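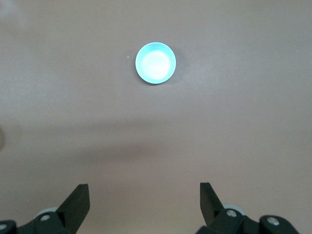 Portion sizes on food labels should be given by volume as well as by weight

The serving size printed on a packet of breakfast cereal is a weight. The person reading it is holding a box in one hand and a spoon in the other, and there is no scale in either. I have come to think that this mismatch does more harm to the usefulness of nutrition labels than any argument over colour coding or the order of the rows.

A weight is the correct unit for the manufacturer. Dry goods settle in transit, flakes break, and a filling line is set up in grams. It is also the correct unit for a laboratory, where energy content is measured per unit mass. None of that is in dispute. The difficulty begins when the same unit is handed to a household as an instruction. Very few people can judge 50 grams of muesli by eye, and practice with one product does not carry over to the next. Puffed rice and granola of equal weight fill very different amounts of a dish.

People serve by volume whether the label admits it or not. They fill to a familiar level, and the familiar level depends on the vessel. A small shallow bowl and a deep one invite different pours, and a wide rim makes a given heap look flatter than it is. Anyone who has replaced a set of crockery will have noticed breakfast changing size for a while afterwards.

The usual reply is that volume is imprecise. Huguette Dhillon, who spent years writing packaging specifications and with whom I have argued this at length, puts the case well: bulk density varies between batches, so a stated volume would be wrong for a good share of packets, and a wrong number on a label is a liability. I accept the first part. I do not accept that the error matters at the scale of a single breakfast. If the density of a product drifts by 8 per cent over a production run, the reader who fills a stated 300 ml will be out by that much. The reader who guesses at a weight may well be out by far more, and will have no means of knowing in which direction.

Her second objection is stronger. Two figures for one serving take up space, and small packets have very little. Here I would give ground. Single-serve sachets need no volume at all, as the sachet is the measure. Spices and baking powder are already used by the spoon. The rule I have in mind would cover loose dry foods sold in packs meant to last several meals: cereals, rice, pasta shapes, pulses, nuts. These packs generally have a large back panel, much of it given over to recipes.

There is a further question of which volume to print. Millilitres are consistent, and most kitchens have a jug. Cups are easier to picture but differ between countries, and a British cup is whatever is in the cupboard. I would use millilitres, rounded to the nearest 50, and state whether the food is measured dry or cooked. Rice labels are especially poor on this last point -- some give a cooked weight beside a dry energy value, which helps only those prepared to do the conversion.

Amra Popescu has suggested to me that the better answer is cheap kitchen scales. Scales are cheap already. Mine live behind the mixing bowls and come out for bread. Weighing is a reasonable thing to ask of someone baking, where the result depends on it, and a poor thing to ask of someone half awake at seven in the morning.

The change would need 2 lines of text and one extra measurement at the factory, where bulk density is commonly recorded in any case. The weight should stay where it is, in the same type size, with the volume next to it.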